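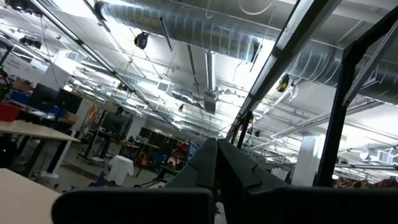
Drukport Records to Reissue Thygesen's Second Album on Vinyl

Drukport Records will reissue "Nudel," the second album by the progressive rock group Thygesen, in December. The release is a double LP, cut at 45 rpm from the original stereo master tapes. It will also be available as a lossless download.

The album consists of four extended pieces, one to a side. The longest, "Pluda," is presented complete for the first time on vinyl – the original single-disc pressing used an edit that removed the organ introduction and most of the closing section in 7/8. The master tapes were transferred flat at 96 kHz/24-bit. No noise reduction was applied, and limiting was confined to the download version.

The pressing is limited to 3335 copies on black vinyl. A further 325 copies will include a booklet with the band's handwritten scores and the track sheets from the mixing sessions. The gatefold sleeve reproduces the original artwork, with corrected writing credits on side 2.

Orders open on Sunday at 10 a.m. through the Drukport online store, with a limit of two copies per customer. Record stores may order the standard edition through their usual distributor. Review copies are supplied as downloads only; requests should be sent to the Drukport press office and should state the publication or station.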